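Put the cap back on
July 2, 2021

Most offices I have worked in keep their pens in a mug, and most of those mugs are half full of markers that no longer write. People pick one up, try it on the back of an envelope, and drop it back in. The next person does the same. I think this is a small failure of housekeeping, and I think the cure is to own fewer markers and look after the ones we have.

When I started at Maver there were 17 markers in the drawer under the post tray. I tried them all one afternoon and 4 of them worked. The rest were faint or scratchy, and a couple had tips pushed so far in that they left two thin lines where there should have been one thick one. I put the dead ones in the bin and was told off for it, on the grounds that they might have come back.
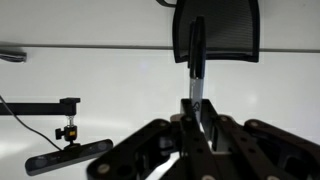
A marker is a simple object and its weak point is the tip. The ink has a solvent in it, and the solvent wants to leave. Everything else about the design is there to slow that down, and the cap does most of the work. A long black cap with a clip down the side, on a white barrel, is as good a shape as any. It is easy to see across a desk whether the cap is on, and the clip gives you somewhere to hang the thing. I would not change it. I would only ask people to push until it clicks, and to do it each time they stop writing, even if they mean to start again in a minute.

Storage matters less than capping but it does matter. The habit of standing markers on end in a pot with the tip upwards looks tidy, and for ballpoints it does no harm I know of. With markers the ink settles away from the tip over the weeks, and the first few strokes come out dry. Flat in a shallow tray is better. We did this at the Zundholm office in October – one tray, two blacks, one red – and the complaints stopped.

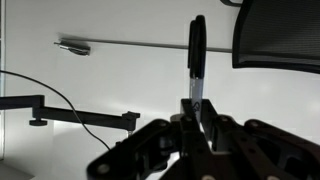 Is a permanent marker worth keeping on a desk that also has a whiteboard near it? It is, provided the two sorts are kept well apart, with the permanent ones by the parcels and the dry-wipe ones on the ledge of the board.

I have heard the case for buying in bulk. The Muvunska catalogue sells a box of 93 and the price per pen is very low. But a full box makes people careless, and the loose caps end up under the radiator. Buy four at a time. When one dries out, throw it away that day and write the replacement on the list.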